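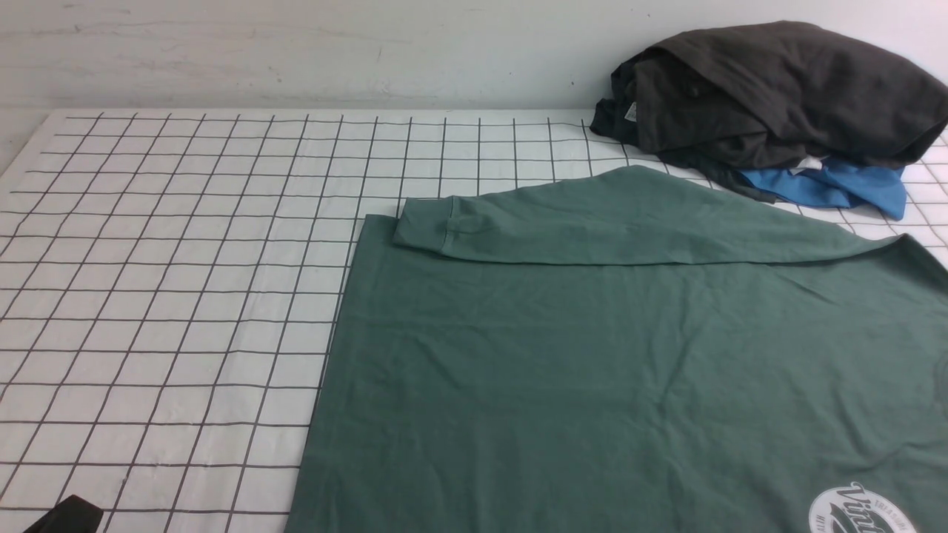

A white cloth with a black grid, laid out against a pale wall.

I have been to exactly one chamber of commerce breakfast in my life, and I went for the eggs. It was a Friday in November, seven in the morning, in the function room over the bus station in Cimulville, and I'd been told there would be a fight.

There wasn't, quite. But there was a very chilly argument over coffee, and I've been following it ever since (my family would like me to stop).

The town wants to change its business levy. Right now every shop, workshop and office pays by floor space. The new plan would charge by yearly sales, with anyone under the bottom line paying a flat fee and nothing else. The chamber has 68 paid-up members, and going into that breakfast I assumed they'd all hate it. Business people, taxes, you know how it goes.

Well, no! They split right down the middle of the room. Zismont, the biggest employer in town, makes bathroom fittings out by the river and has an enormous shed to make them in. It pays a fortune under the current system and a smaller fortune under either of the others I've seen floated. Kumarasinghe, the bakery on the square, has one tiny room and a line out the door from dawn. You can guess which of them likes paying by the square foot.

So when the chamber put out a letter saying "local business" opposed the plan, a good part of local business got up and asked who had been consulted. The vote to send it had passed with 36 in favor, and that was counting proxies. The town council pounced on this, naturally, and two of its members started quoting the number in every meeting - sometimes twice.

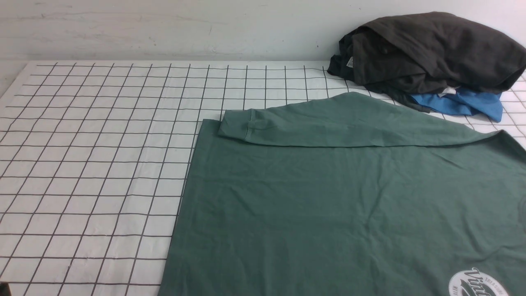

Paula from Zurnach told me over the last of the toast that she'd have voted against the letter if anyone had told her there was a vote. Her worry was the flat fee, which she thought would creep up every spring until it was no kind of help to a small firm at all.

I hadn't considered that, and I've come around to thinking it's the best objection going. The draft sets the fee but says nothing on who can raise it, or how often. I read the whole thing on the bus, all four pages plus the map, and went back over it at home with a pencil.

What bugs me is how little of this got into the public argument. The council talks as if the chamber were one grumpy man with a cigar. The chamber talks as if the council had never bought a sandwich. Meanwhile the bakery would pay more and the factory less, and the people loudest in favor of the plan seem to think it's the other way around.

The council has pushed its decision back to after the holidays and promised an open meeting first. The chamber says it will ask its members again, in writing this time, with a reply slip. I've already asked if I can come to the next breakfast. They said yes, but I have to pay for my own eggs.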